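Orange drink with pulp – how do you get the last of it out?

So I've gotten hooked on the Minute Maid orange drink from the Chinese grocery, the one with 美汁源 in white on black and 果粒橙 on the orange part of the label. I love the pulp, but the last couple of inches in the bottle always end up as a thick sludge stuck to the bottom, and the first glass is basically plain juice. Is there a trick to this, or am I just supposed to shake it like crazy? 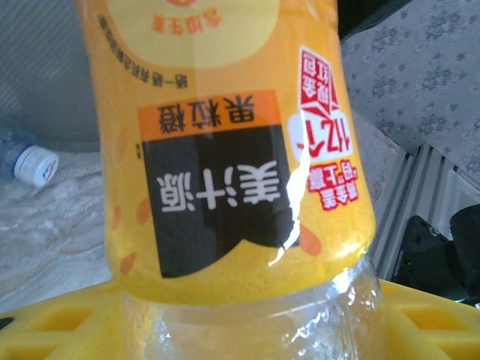

Dranora
Turn it over before you open it, and do it slowly. I used to shake mine hard and all I got was foam and a sticky counter. Now I check the cap is tight, tip the bottle upside down, let the bits drift all the way to the neck, then turn it back up. Five times is plenty for a new bottle. If it's been sitting in the fridge since Thursday it might want a couple more. Pour right after, don't put it down and go hunting for a glass (I do this every single time).

For the sludge that's already down there, pour in a splash of cold water, maybe a quarter cup, swirl, and drink it. It's a little weak but all the pulp comes along. I've also dumped it over plain yogurt – so good!

Bastanell
just shake it lol. been doing that for 5 years

Chien
I'm with Dranora on the slow turning. One thing to add, don't store it on its head to save yourself the trouble. I tried that in the fridge door and the cap wasn't on quite right, and I was wiping orange off the shelves and the jar of pickles underneath until bedtime. Lay it on its side if you want, but only before it's been opened.

Also, what size glass are you using? I pour 200 ml at a time and give the bottle two more turns between glasses, and the pulp comes out pretty even right to the end. If you pour one glass and leave the bottle on the table through dinner, it all sinks again. And skip the skinny straws, they clog.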